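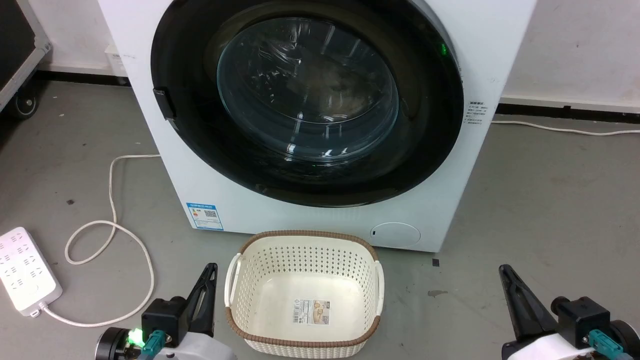
Front-loader habits that save me a second wash

I've had a front-loader for years and I still learned most of this the slow way, by pulling out musty towels and wondering what I'd done. So these are my own laundry notes, in no special order. Take what you like!

Put the basket down before you open the door

It sounds too simple to write down, I know. But a front-loader door is low, and wet socks love to jump out the second you start pulling. With the basket on the floor right in front of the machine, everything drops straight in and you aren't chasing a pillowcase across the concrete. I like a basket with holes in the sides and a handle at each end, so I can carry it level with both hands. The tall hampers with a lid are fine for dirty clothes in the bedroom, but I'd never unload into one – you end up bent double.

Peel the stickers

New baskets nearly always have a product sticker inside on the bottom. Take it off before the first load goes in. Damp clothes soften the glue and then you've got gray gunk on a white shirt (ask me about the good tablecloth). If it won't budge, warm it with a hair dryer, peel from one corner, and rub off what's left with a drop of cooking oil. Then wash the basket with dish soap, or you've traded glue for grease.

The energy label on the front of the washer can come off the same way. Keep the dryer on low, and snap a picture of the label first if it has a code on it. I've wanted mine later more than once.

Wipe the gasket, leave the door open

The rubber ring inside the door holds water in its bottom fold. I keep an old washcloth on a hook and run it around the fold after my last load of the day, then leave the door open a hand's width. If you have toddlers or a cat, check the drum before every single load. Every one!

Clean the little filter

Look low on the front for a small round cover, often in the corner. Mine gets opened every September and again in spring, and I wish I'd started sooner. Turn the machine off and unplug it, let any hot water cool, lay down a towel and slide a baking pan under the opening. Unscrew it slowly, because water will come. I've found 4 hair ties and a guitar pick in one go. Rinse it, screw it back in firmly, and run a short rinse to check for drips.

Cords

Laundry floors get wet, sooner or later. Washers want their own wall outlet, and any power strip you're using for other things should be up off the floor and well away from the machine. Loops of cord get pulled back and clipped along the wall. I bought a bag of 20 stick-on clips and used about 10, and sweeping is so much easier now.

Less soap than you think

I was using a full cap for years. Now I use a little under half for a normal load and the towels came back soft after a few washes – I was so pleased I did all the bath mats too. If you see suds on the glass during the last rinse, cut back again next time.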